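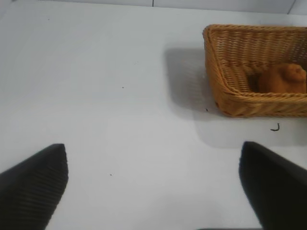

数据集 > 语言资源 > 葡汉厨房词汇对照 > 说明

# Getora 葡汉厨房词汇对照表

Getora 收录巴西葡萄牙语家常菜谱里的词语,给出对应的中文译法和简短用例。整理工作由 Heloísa Siqueira 负责,葡语部分由 Genivaldo Teixeira 校对。底稿是 Bastos 出版的一套旧菜谱小册子,词条从正文里摘出,未收序言和广告页。

## 内容

当前版本共 166 条,其中 17 条是计量说法,例如 colher de sopa(汤匙)、xícara(杯)、pitada(一小撮)。其余为食材、动作和器具。

每条包含以下字段:

- `termo`:葡语原词,名词用单数,动词用不定式
- `classe`:词类
- `zh`:中文译法,多个译法用分号隔开
- `uso`:一句葡语用例
- `nota`:备注,可以为空

文件为 UTF-8 编码的 TSV,第一行是表头。`uso` 字段里可能出现逗号和引号,请不要按 CSV 读取。

## 译法的处理

同一个词在不同菜谱里意思不一定相同。refogar 多数时候译作“煸炒”,用于洋葱和蒜打底的步骤;如果后面紧接着加水煮米,译作“炒香”更通顺。两种译法都列在 `zh` 里,次序按出现多少排列。

mandioca、aipim、macaxeira 都指木薯,各地叫法不同。表中分列三条,中文相同,在 `nota` 里互相指明。polvilho doce 和 polvilho azedo 分别译作“甜木薯淀粉”和“酸木薯淀粉”,后者经过发酵,做奶酪面包时两者不能随意替换。

没有通行中文名的食材保留葡语,后面加解释。farofa 译作“炒木薯粉”,dendê 译作“棕榈油(登德油)”。

## 计量

小册子里的“一杯”没有统一标准,本表不换算成毫升或克。需要换算的话请自行确定杯子的容量,并在自己的文档里写明。烤箱温度原文多写作 forno médio 或 forno baixo,我们照译“中火烤箱”“低火烤箱”,不给度数。

## 已知问题

- 有 2 条的用例来自同一道菜,内容几乎一样,下一版会换掉一条。
- 肉类部位的译法不够准确。巴西的分割方式和中国不同,picanha 译作“臀腰肉盖”,只能算近似。
- 甜点词偏少,原册子以咸食为主。
- 中文统一用简体和大陆用词,“马铃薯”一律写作“土豆”。

## 版本

三月版新增 60 条,主要是豆类和腌制的说法,同时改正了几处重音符号。字段名没有变动,旧脚本可以继续使用。

## 使用与更正

可以自由用于教学和翻译练习,转载请保留整理者姓名。发现错误请写明原词、现有译法和建议译法,最好附上一句出处。只改标点的意见会攒到下一版一起处理。

## 相关条目

- Joduvitz 市场蔬果名称表
- Fatik 菜单翻译练习集
- 葡语烹饪动词变位速查
- 旧菜谱缩写一览

## 评论

**豆子汤**:coentro 译成“香菜”没问题,不过 cheiro-verde 有的地方是葱加欧芹,有的地方是葱加香菜,建议在备注里写一下。

**Heloísa Siqueira** 回复 豆子汤:已记下,下一版补上。

**阿莱**:用电子表格打开后重音字母全乱了,导入时手动选 UTF-8 就正常了。

**南岸**:什么时候出甜点部分?brigadeiro 我一直不知道该怎么翻,课上先用了“巧克力炼乳球”。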